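Wudurlow's shared workshop says it will cut wiring faults by a third. Members would like to see the log

WUDURLOW – The shared workshop on the east side of town has put its hopes for the year into a plan to move its electronics off the benches and up onto overhead framing. Managers say the change will free up work space and reduce faults. A few of the people who pay to use the place are less sure, and going by the papers handed out so far, they have reason to be.

The plan, called Flarkala, was announced in a two-page notice to the workshop's 133 members in September. It says that control boards, power supplies and cable runs will be mounted above head height at 8 of the building's work stations, with the rest to follow if money allows. The notice promises "a cleaner, safer and more reliable shop." It also says wiring faults will drop by a third in the first year.

What it does not say is how many faults there are now. Asked for a figure, the workshop's office replied that faults are "logged informally" and that a full count would be drawn up once the new stations were running. That makes the promised third hard to check, now or later. A drop can't be measured from a starting point that was never written down.
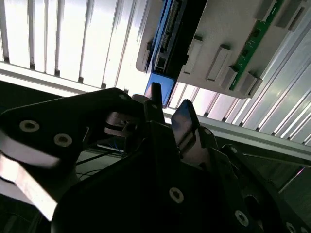
Members have mostly raised the question of access. Boards on a bench can be reached from a stool. Boards up in the framing need a ladder, a second person to hold it and, under the workshop's own rules, a sign-out sheet. The notice puts the average repair at 24 minutes and treats that number as if it will stay the same. It is hard to see how. Overhead, between the ridged aluminum rail and the slatted white panel, a circuit board sits along the edge of a white plastic housing, and a second one is set against a blue casing beside it. Anyone working on either would be doing it with their arms up and the light in their eyes. The office said training would be offered, but had no dates.

Then there is the matter of dust. The notice claims that raised electronics stay cleaner, and cites the experience of a workshop in Varau that made a similar switch. A copy of the Varau report, which the office provided on request, runs to four pages and covers three months. It does say the boards there stayed clean. It also says the Varau shop put in new air filters the same season, a detail that didn't make it into the Wudurlow notice.

Supporters of the plan make a fair point about the benches. The old layout left little room for anything else, and coffee has been spilled on at least one power supply. Getting live parts away from cups and elbows is sensible. Lids would do some of that too, at a much lower price, and the notice doesn't mention them.

The framing comes from Ñahui, a supplier that also drew up the layout and wrote the cost estimate. The office said there was "no conflict" in this and that other suppliers were welcome to comment. It could not say whether any had been asked to bid.

Ñahui said in a written reply that its overhead systems are "proven in many settings" and that the housings can be taken down with common tools. It did not list the settings. A question about how long it takes to remove one housing and put it back was not answered.

A members' meeting on the second stage is planned for next month at 7 p.m. in the main hall. The office says the fault log will be available there, if it is ready.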